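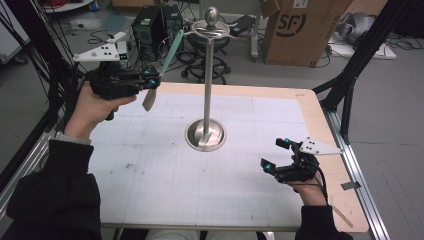 Learning from demonstration has an old and slightly embarrassing problem, which is that the person who knows how to do the job and the arm that has to learn it don't have the same hands. We spent last week on teleoperation, where you get around this by making the person drive the arm, and I think most of you came away agreeing that it works and that it is slow and tiring (my thanks to those who stayed for the second hour!). Today we take the other road and give the person the robot's fingers, motors or no motors, and let them work at an ordinary table. The white plates with the black dots, one on top of each gripper, are what makes the method more than a pair of fancy tongs. Each plate carries a rigid pattern of markers, so the tracking system can recover the full position and orientation of the gripper it is bolted to, and it can tell left from right if the two patterns are different enough. Keep that "if" in mind, we'll come back to it.

These notes follow the lecture fairly closely, with a few things added that I ran out of time for. Nivaldo Caldeira went through the section on time alignment and caught two sign errors, so please throw away any older copy you may have printed.

What gets recorded

For each hand we store three streams. The first is the pose of the marker plate in the room. The second is the opening between the fingers, a single number. The third is video from the camera on the gripper. In the Pestia set, which you will use for the homework, there are 58 demonstrations sampled at 30 frames per second, and the file for each one holds both hands side by side, even when one hand does very little.

Students often ask why we keep the idle hand at all. Well, it is seldom as idle as it looks! A hand held open and low near the work is getting ready, and where it waits tells the policy a good deal about what is supposed to come next. If you throw those samples away, you have thrown away the coordination, and then you are left training two one-handed robots that happen to share a table.

The pose of the plate is not the pose of the fingertips. There is a fixed transform between them, found once by calibration, and I'd like you to write it down explicitly in your homework even though the loader applies it for you:

T(room, tip) = T(room, plate) x T(plate, tip)

A small angular error in the second factor grows with the distance from plate to tip. It grows again if you are reasoning about the far end of a long tool, say a spatula held by its handle, so a calibration that looks perfectly fine with bare fingers can be poor by the time it reaches the blade.
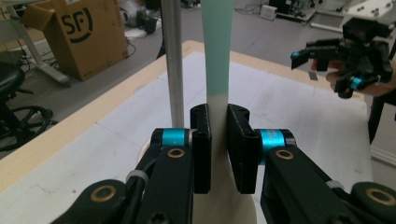 Section 2. The view from the wrist

The room cameras are good for tracking, and the policy never sees them. What the policy gets at run time is the wrist view and the finger opening, so it pays to look at wrist frames for a while and ask what can be learned from them. The jaws always sit in the same spot in the picture, low and central, and a network picks this up very quickly. Everything else swings around them. The cardboard box on the floor beyond the table is large and high in contrast, and a careless network will be delighted to use it as a landmark. It will then fall to pieces on the day somebody moves the box.

The other thing to look for is the second gripper. It comes into the wrist view at the side when the two hands work near each other, and the network can use it as a rough cue to where the partner is. Simone Bezerra compared training with and without the partner's relative pose as an extra input, and her finding was that the visual cue helps on its own but drops out exactly when you want it most, when the held object blocks the view or the hands are far apart. We therefore feed in the relative pose as well:

T(left, right) = inverse of T(room, left) x T(room, right)

Notice that the room has canceled out. You can pick up the whole setup and put it down in another building, and the number is still meaningful – I find this rather beautiful, and I hope you'll put up with my saying so every year.

Time alignment

The tracker and the wrist cameras run on separate clocks. Omer, the recording program, stamps each sample on arrival, so what you have in the file is capture time plus delay, and the delay differs from stream to stream. The usual fix is to wave the gripper in front of the room cameras at the start of a session, compute the speed from the tracker and the image motion from the camera, and slide one curve along the other until they match. On our setup the camera lags by 4 frames. Do please estimate it for yourselves before you believe me.

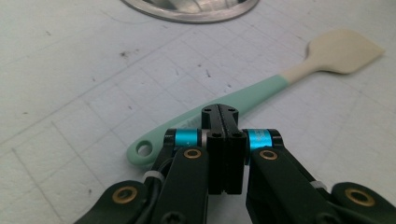

A lag of that size hardly matters while the hand is traveling across open table and matters a great deal at the moment of grasping. Take a thin handle lying flat on the work surface. The fingers have to come down over it at the right height and close on it within a short stretch of time, and if the images trail the finger openings, the network learns to close on a picture in which the fingers have not arrived yet. The robot then closes early, pushes the tool along the table, and looks very silly doing it. People tend to blame the network for this. Check the clocks first.

Lost and swapped plates

Now for that "if" from the first page. When a sleeve or a forearm covers enough dots, the tracker either reports nothing or, much worse, reports the wrong hand. Gaps are easy to find. Swaps show up as a jump that no human arm could make, with the other hand jumping the opposite way in the same sample. The Babaei filter in the course code catches both by putting a ceiling on speed, and over the whole Pestia set it marks 3,752 samples. Short gaps are filled by interpolation, spherical for the rotation part, and anything longer splits the demonstration in two. Don't interpolate across a grasp, even a short one.

Homework

Load Pestia, estimate the camera delay for both hands, and plot finger opening against the corrected images for any one grasp you like. Then train the small policy from the Usness lab sheet twice, with and without the relative pose, keeping the seed fixed. A page of writing is plenty. If your two delays come out very different from one another, don't tidy it away – bring the plots to office hours and we'll look at them together.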